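Budget notes for the Ovberg room-tidying data, August 2020

## What we're planning to buy

This folder covers our next round of equipment for two-arm cleanup work – litter off the carpet, waste bins, bedroom clutter. It's a great little task set, and it has taught us a lot about where money should go!

- Gripper fingers: 2 spare sets per robot
- Arm cables: order in March with the Esano parts
- Waste bins: a mix of rims and liners

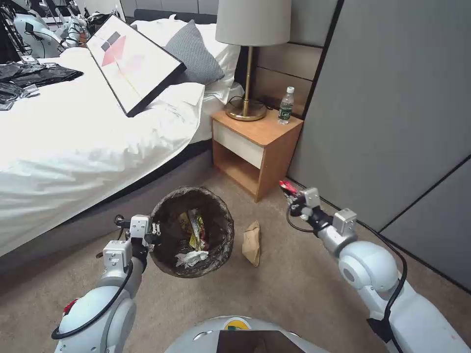

Props are the cheap part, so we set aside $80 a month for them and keep $1,000 back for repairs. Please don't trim the repair line.

## Files

`budget.csv` has 30 rows, one per item. Prices are in US dollars, before shipping.

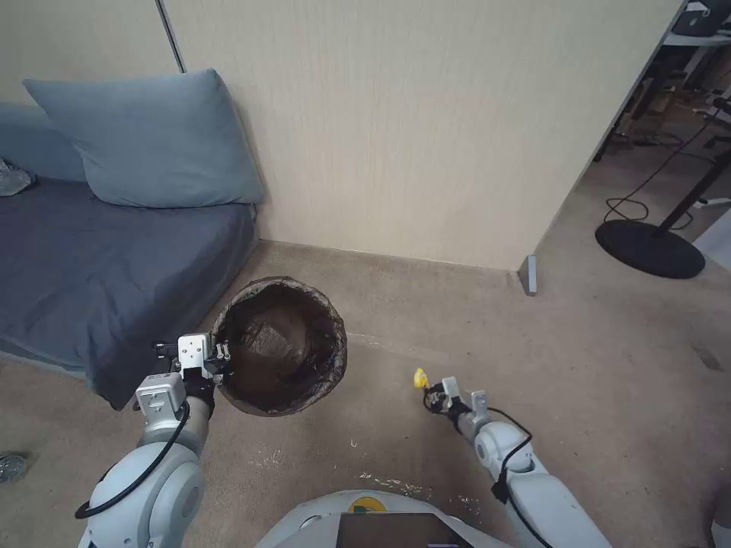 Quotes from Omerović go in `quotes/`. Privutar prices are still missing – add them if you have them.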